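Kelturthorpe Town Council
Governance and Standards Subcommittee
Minutes of the meeting held Sep 25, 2020, by video conference

Present: Begoñe Figueroa (chair), Finbarr Kinsella, Wycliffe Odera, Primo Pellegrini
In attendance: Marcelino Ibarra, town clerk
Apologies: none received
Quorum: confirmed by the clerk at the start of the meeting

1. Minutes of the previous meeting

The minutes were taken as read. Mr. Kinsella asked that item 6 be amended to read "referred to the full council" in place of "noted by the full council." With that change the minutes were approved.

2. Declarations of interest

Mr. Pellegrini declared that a member of his household is employed by Undance, which holds the current contract for recording and captioning council sessions. He stated that he would take no part in item 6. No other declarations were made.

3. Vacancy in the office of deputy mayor

The clerk reported that a written resignation from the office of deputy mayor had been delivered to his office and was effective on receipt. The resignation applied to the office only. The member continues to hold the Trelstead ward seat, and no by-election is required.

Mr. Odera asked whether the council was obliged to fill the office before the end of the municipal year. The clerk advised that the standing orders require an election by the members at the next ordinary meeting following notice of the vacancy. The next ordinary meeting is in October. If no candidate obtains a majority of those present, the office stays vacant and the item returns to the following agenda.

Ms. Figueroa asked who would chair full council in the mayor's absence during the intervening period. The clerk advised that the members present would elect a chair for that meeting only, by show of hands or, in a remote session, by roll call.

Resolved: that notice of the vacancy be placed on the October agenda, and that nominations be submitted to the clerk in writing, with the names of a proposer and a seconder.
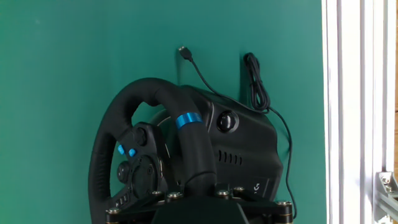
4. Conduct of remote meetings

The subcommittee considered the clerk's draft of a temporary procedure for remote meetings. The draft runs to 15 clauses and would replace the interim guidance adopted in the spring. Discussion was limited to the clauses on which members had sent comments.

Clause 4 (attendance). The draft treats a member as present only while he or she can hear and be heard. Mr. Kinsella asked how a dropped connection would be handled during a vote. The clerk proposed that the chair suspend the vote for up to 3 minutes, after which it would continue without the member. Agreed, with the addition that the interruption be recorded in the minutes.

Clause 7 (voting). The draft requires a roll call on every motion. Mr. Pellegrini considered this excessive for procedural motions and proposed that those be carried by general consent unless a member objects. Mr. Odera disagreed on the grounds that silence is hard to interpret on a remote line. The amendment was put to the vote. For: Kinsella, Pellegrini, Figueroa. Against: Odera. Carried.

Clause 11 (closed session). Members attending a closed item must confirm that no other person can hear the proceedings. The wording "to the best of the member's knowledge" was struck out.

Clause 12 (public comment). Written comments received by noon on the day of the meeting will be read aloud by the clerk, subject to the existing time limit. Comments received later will be circulated to members and attached to the minutes. Mr. Odera asked that the noon deadline be printed on the agenda itself as well as on the notice page. Agreed.

Resolved: that the draft procedure, as amended, be recommended to the full council for adoption.

5. Petition on the Paredes ward boundary

The clerk reported receipt of a petition requesting that the council ask the county to review the boundary between the Paredes and Trelstead wards. The petition carried 673 signatures. The clerk's office has checked the signatures against the electoral roll, and the number of valid entries exceeds the threshold for debate at full council.

The petitioners' case is that housing completed on the east side of Paredes has left the two wards unequal in the number of electors per seat. The clerk stated that around 30 addresses are listed on the roll under the wrong ward and that these are being corrected as a separate matter. The corrections do not depend on any boundary review.

Mr. Pellegrini asked whether the council has power to alter the boundary itself. The clerk confirmed that it does not. The council may submit a request with supporting figures, and the decision rests with the county.
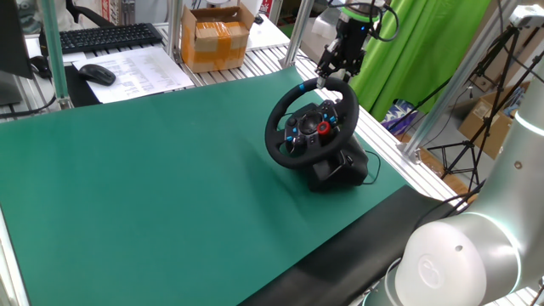
Mr. Odera asked that the supporting figures use the corrected roll. The clerk replied that the corrected roll would not be available in time for the October meeting, and that the debate could proceed on the present roll if the report stated its date. Ms. Figueroa preferred this course, as the petition rules do not permit a debate to be deferred once the threshold is met. Mr. Kinsella noted that any request to the county could be made conditional on revised figures being attached.

Resolved: that the petition be placed on the October agenda for debate; that the clerk prepare a report giving electors per seat in each ward, with the date of the roll stated; and that the lead petitioner be invited to speak for the time allowed under the petition rules.

6. Recording and captioning contract

Mr. Pellegrini left the call before this item. The clerk confirmed that a quorum remained.

The Undance contract expires at the end of the municipal year and contains one option to extend on the same terms. The clerk asked for a recommendation on the option. Mr. Kinsella said that captions on recent recordings had been posted after the period set in the contract and asked for a log of posting dates before any recommendation was made. Mr. Odera seconded.

Resolved: that the item be deferred, and that the clerk circulate the log to members other than Mr. Pellegrini.

Mr. Pellegrini rejoined the call.

7. Register of members' interests

The clerk reminded members that annual returns are due. Returns may be signed electronically. A nil return must still be filed.

8. Adjournment

There being no further business, the chair adjourned the meeting.

Minutes taken by M. Ibarra, town clerk. Draft, subject to approval at the next meeting.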